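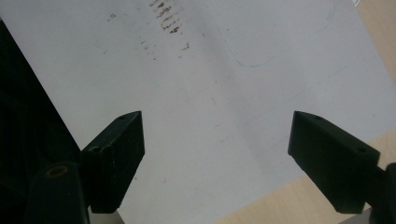
About Hovero

Hovero is a drawing and printmaking school for grown-ups and teenagers in Drulosside. We teach evening classes, weekend workshops and one long summer course, and we run an open studio where former students can come and work on whatever they like. Most people who walk in for the first time tell us they can't draw. We love hearing it, and we have a stool waiting for them.

How we started

The school began as a life drawing night above a hardware store. There was one lamp, a space heater that smelled of toast, and a model who also happened to be the best draftsman in the room. People brought their own boards and sat on paint cans. After two winters the group had outgrown the stairs (really, people were drawing on the stairs) and we took over the old sail loft on Midtbø Street, where we still are.

The loft has north windows along one side, a floor that slopes toward the harbor and enough wall to pin up everybody's work at the end of a course. We painted it ourselves, twice, the first white having come out pink.

What we teach

Beginners start with Line and Weight, a six-week class that uses nothing but pencil, charcoal and big sheets of cheap paper. You'll draw chairs, onions, your own shoes and the backs of other people's heads. You'll draw with the wrong hand, and with your eyes on the onion and never on the page. It gets loud in there, in a good way!

From there you can go a lot of directions. Figure Drawing runs all year. Ink and Brush is in fall and winter. Harbor Sketching happens outdoors from spring on, in any weather short of lightning, and the regulars have strong opinions about thermoses. Our perspective class used to be the one everyone put off, until a retired bridge engineer started teaching it with string and thumbtacks. Now it fills up first.

On the print side we offer linocut, drypoint and monotype. The presses are downstairs. The big one came out of a label shop, weighs more than a car, and prints so evenly that people hug it. The little tabletop press is for cards and bookplates and can be booked by the hour once you've done the safety evening.

Class sizes stay small, and the teacher gets to every board, every session. All our teachers draw or print for a living or did so until recently, and all of them took a class here as students before they taught one.

Korko

Korko is our yearly portfolio. Everyone who has taken a class is welcome to send in one print or drawing, and in March we box them up in an edition of 200. There's no jury. A first linocut of somebody's cat sits next to an etching that took half a year, and we think the box is better for it. The theme changes each time. Past ones include Kitchens, Weather Coming In, and Things My Grandmother Kept, which got so many sewing tins that we could have made a second box of those alone.

The money from Korko pays for the teen program. Teenagers from Drulosside and the villages up the valley come for free, paper and ink included, and they get their own shelf, their own wall and the good stereo.

The paper shelf

We are a little bit obsessed with paper. Students can buy single sheets at what we paid for them, from newsprint up to heavy cotton for printing, and there's a swatch book on the counter with 40 samples you're allowed to scribble on. Please scribble on them. The swatch book gets replaced when it's full, and the old ones are kept in the flat file by the door for anyone who wants to see how a soft pencil behaves on a rough sheet.

Offcuts go in the crate under the stairs and are free to anyone, student or not. Local schools pick up a bundle now and then, and one kindergarten has made more than 1000 bookmarks out of them.

Visiting and signing up

The loft is open to visitors during open studio hours. Come up, look at what's on the walls, ask people what they're working on. You don't need to sign up for anything, and there's usually coffee on the windowsill by the sink.

Classes are booked at the front desk or by phone. If a class is full, ask for the waiting list, because places do open up and we call in order. Gift certificates come on a hand-printed card, a different one each season.

The entrance on Midtbø Street has five steps. The side door on the harbor side is level, and the elevator from there goes up to the loft and down to the presses. Ring the lower bell and someone will come and let you in.

Wear something you don't mind getting ink on.

Page last updated Jul 4, 2026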